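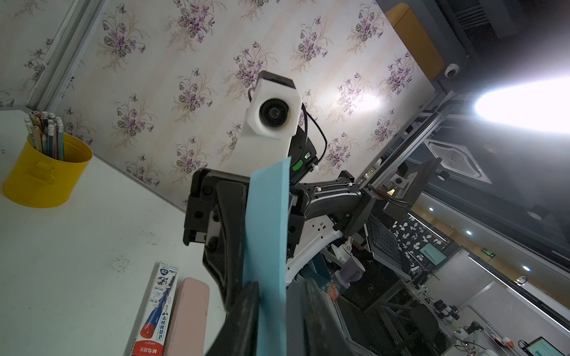 4.2. Redistribución de tareas en el puesto de plegado

El segundo puesto analizado corresponde a la preparación de separadores de papel en la planta de Ukarik, donde Sunero suministra material de papelería a terceros. Antes de la introducción de la célula bimanual, el puesto lo cubrían dos operarias por turno, con rotación cada dos horas. El plegado se realizaba íntegramente a mano y la inspección quedaba integrada en el propio gesto: la persona que doblaba la hoja descartaba al tacto las que presentaban humedad o un corte defectuoso.

La hoja suelta plantea dificultades conocidas para la manipulación automática. Su rigidez es baja y depende de la dirección de la fibra, y la forma que adopta al ser levantada varía con el punto de agarre. En la célula estudiada, la sujeción se efectúa por pinzamiento cerca de un extremo, con lo que el resto de la hoja queda sin apoyo (figura 3).

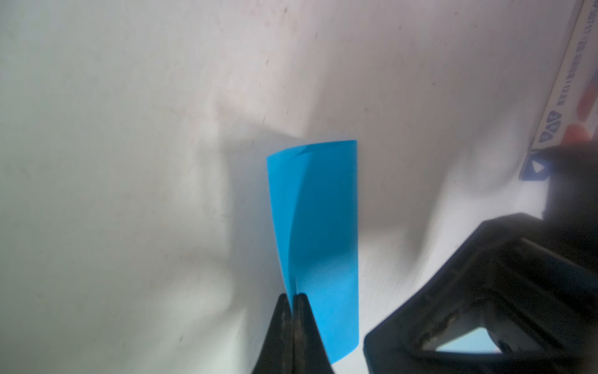
Figura 3. Hoja azul sujeta por su extremo inferior entre los dos dedos de la pinza. Se aprecia una ligera curvatura a lo largo de la hoja.

Durante el periodo de observación se registraron 487 ciclos, de los cuales 369 se completaron sin intervención humana. En los restantes, la persona asignada al puesto recolocó la hoja, repitió la orden o retiró la pieza. La clasificación de estas intervenciones siguió el esquema de Charpentier y Vidal (sección 3.1), con una modificación: los reajustes de posición previos al agarre se contabilizaron aparte, por tratarse de una acción que las operarias realizaban a menudo sin considerarla una incidencia.

El cambio más relevante afecta al contenido del trabajo. La tarea manual repetitiva disminuye y aumenta la vigilancia, con intervenciones breves a intervalos irregulares. En las 19 entrevistas realizadas, la irregularidad se menciona con más frecuencia que el volumen de trabajo. Una operaria con experiencia en el plegado manual lo resumió así: «Antes sabía cuándo paraba. Ahora espero a que me toque». Varias entrevistadas valoraron de forma positiva la reducción de la carga en muñeca y pulgar, aunque señalaron que la postura de espera, de pie y con la vista fija en la mesa, genera otro tipo de fatiga.

La disposición de las piezas sobre la mesa también adquiere un peso que no tenía en el proceso manual. Las hojas dobladas pueden quedar en pie y ocupar parte de la superficie en la que se manipulan las siguientes (figura 4). La instrucción inicial de Farahani, integrador de la célula, no fijaba una zona de salida. Las propias operarias acordaron un criterio, que en abril se incorporó a la hoja de instrucciones del puesto.

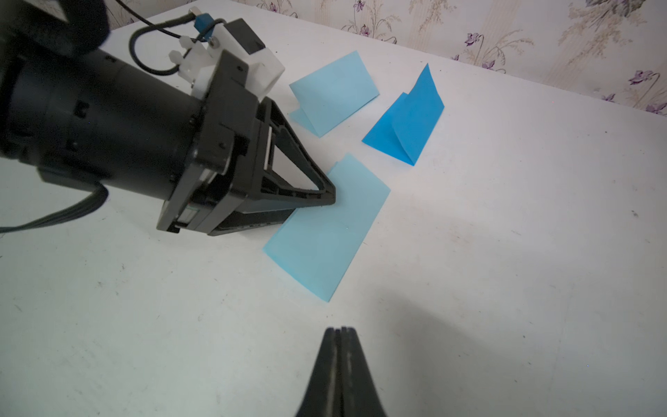
Figura 4. Dos hojas plegadas y una hoja extendida sobre la mesa. El dedo de la pinza se apoya en la hoja extendida.

Este ajuste no figura en la documentación técnica de la célula ni se tuvo en cuenta en la valoración del puesto, que conserva la categoría anterior. En la planta de Hillton, con un equipo equivalente, la categoría se revisó tras 65 jornadas de funcionamiento y se reconoció un complemento por supervisión. La comparación entre ambas plantas se retoma en la sección 5.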